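Wokari opens second household recording site

January 24, 2022

Wokari has opened a second site for recording examples of everyday handling tasks, adding to the program it runs with its software partner, Munshi. The new site, at Plutau, will supply training examples for a two-armed robot intended to help with clearing and sorting in the home.

The program has gathered 4,000 recorded examples to date. Of these, 692 were completed at Plutau during its trial period. In each example a trained operator guides the arms through a single task while the robot's cameras and joint readings are stored together. Examples are then reviewed and labelled before they are passed to the learning system. 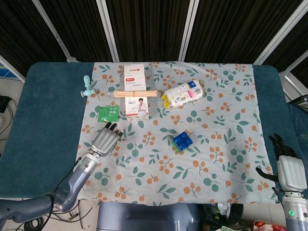
Table clearing is the first group of tasks to be recorded at the new site. Operators work from a written list of objects, and the layout is changed between recordings so that the system does not come to rely on fixed positions. Thin, flat items such as a green sachet lying on a patterned tablecloth are recorded alongside bundled chopsticks and toy building blocks, as each calls for a different grasp. Table coverings are also changed on a set schedule.

"Our early examples favoured tidy objects on plain surfaces," a Wokari spokesperson said. "Households are more varied than that, and the program has been widened to reflect it."

Munshi will manage storage and labelling under the existing agreement. Recordings in which an item is dropped will be kept and marked separately.

Wokari expects to record a further 900 examples at Plutau by the end of April. The object list currently stands at 67 items and will be reviewed at that time.

Media enquiries may be directed to the Wokari communications office.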